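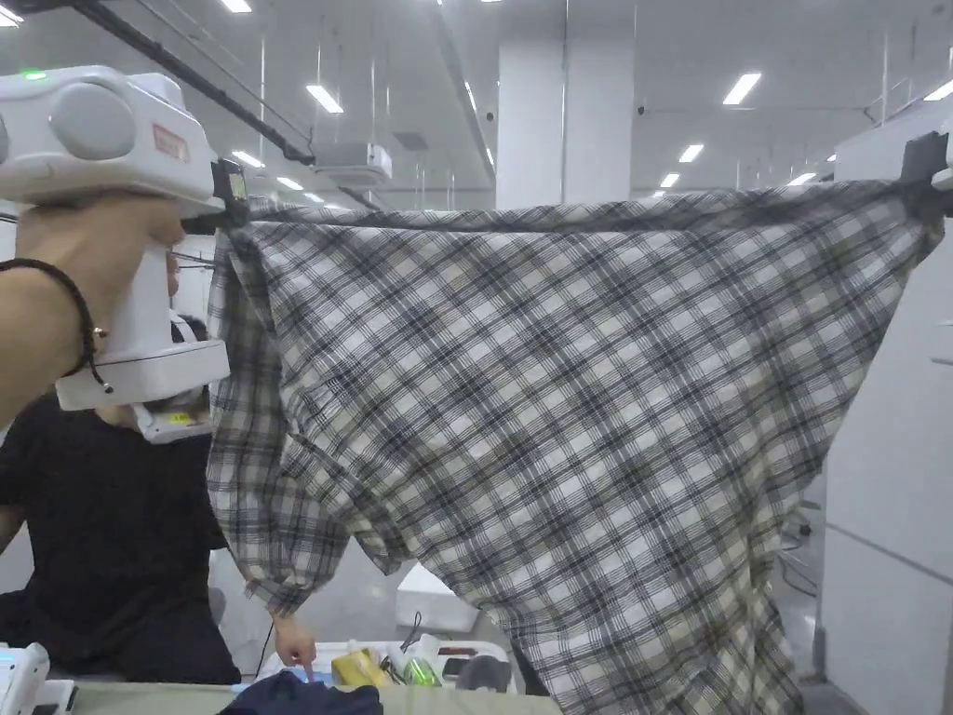
Folding Shirts the Same Way Every Time
Project report by Giorgia Tedesco and Mariama Kyei

Our project started with a drawer that would not close. Mariama's shirts were folded five different ways, mine were mostly rolled, and we wondered if we could settle on one fold that anybody could learn in an afternoon. We spent most of September on it, and we enjoyed it far more than we expected to!

We chose long-sleeved shirts because the sleeves are where everybody gets lost. A plaid one is a lovely thing to practice on, too, as the lines show you right away if you have drifted sideways.
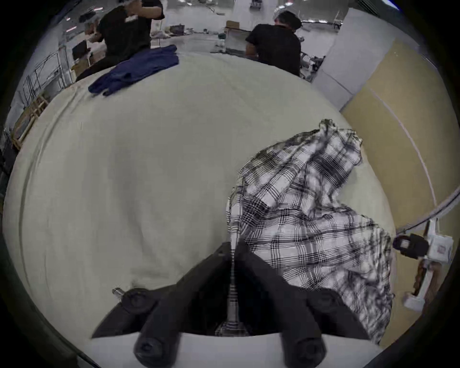

What we tried

We compared 2 methods, the Okine fold (flat on the table from start to finish) and the Tsikata fold (lifted first, then laid down), and did each one 14 times.

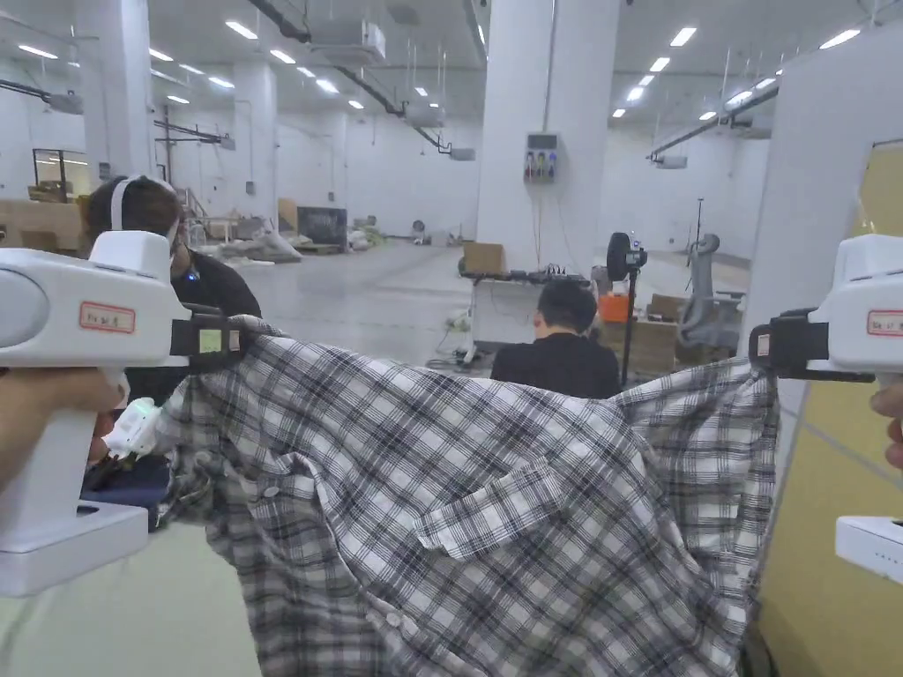
The lifted method was the one we ended up liking best. You take the shirt by two points, spread it wide in the air and let the rest hang. With the buttons and the pocket in plain view, it is easy to tell front from back before anything touches the table. It does need a bit of elbow room, and

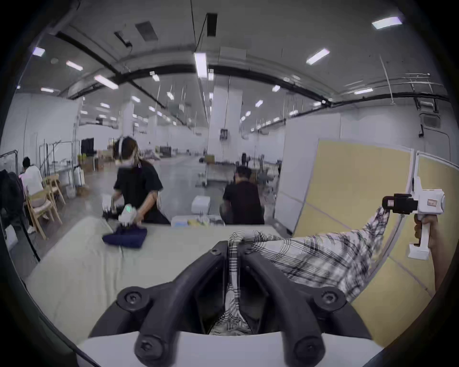 a partner who will wait for you, which took us a while to learn. Next time we would like to try sweaters.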